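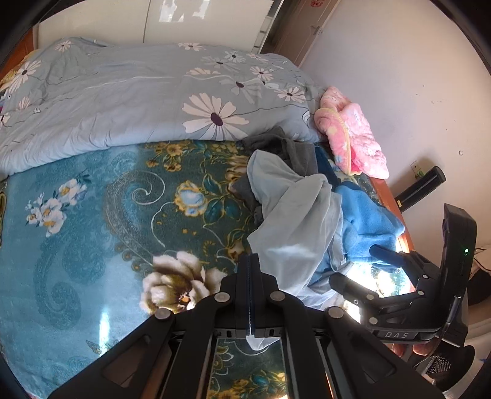
Progress report to the Astus Fund
Project: Zidus, an online interview series on entertainers and family life
Prepared by Tyyne Eskola, series producer, Vukordale

Progress since August

We have finished three episodes and put them online. Each one is an interview with a working singer or actor about raising kids while touring or filming. The opening episode, with a country singer who takes her daughter on the road, has had the most views so far and most of the comments. People wanted to hear more about schooling on tour, so we added a question on that to the later interviews.

Two more episodes have been filmed and are being edited. One is with a father and son who both act in the same TV drama. The other is with a former children's entertainer who now writes songs for other performers. The music in that one needs clearing before we can release it. The publisher has answered our first letter and asked for the exact length of each clip, and we have sent that.

Changes to the plan

The application said we would film in a rented studio. Guests with babies or toddlers found that hard to fit around naps and meals, and we had to rebook more than one of them. We now film wherever suits the guest and keep the studio for pickups. The studio money not spent has been moved to travel, as agreed by email with your office.

We also dropped the live launch night. The host, Saarinen, had theatre work booked for the same week and we did not want to go ahead with someone else in the chair. A short online question and answer session took its place. Attendance was lower than we had hoped for.

Children on camera

The policy you asked for is in place. No child under school age is named on screen unless the parent has already done so publicly, and parents see the cut before it goes out. One guest asked us to take out a clip of her little boy singing. We removed it and the episode is shorter as a result - the sound edit at that point is a bit abrupt and we may redo it.

Budget

Spending is within the total approved. Editing has cost more than planned and captions less. Captions are now done in-house, in English and French. A full statement is attached with the receipts for travel.

Still to do

- Finish the music clearance and release both episodes now in the edit
- Confirm the guest for the final episode. Our first choice has a film shoot that keeps moving, and we have a backup who is willing
- Send out the viewer survey
- Return the borrowed microphones

We expect to ask for almost three extra weeks on the end date. A separate request will follow once the final guest is settled.

Last updated: 1 December 2023

Contact | © Vukordale | Back to top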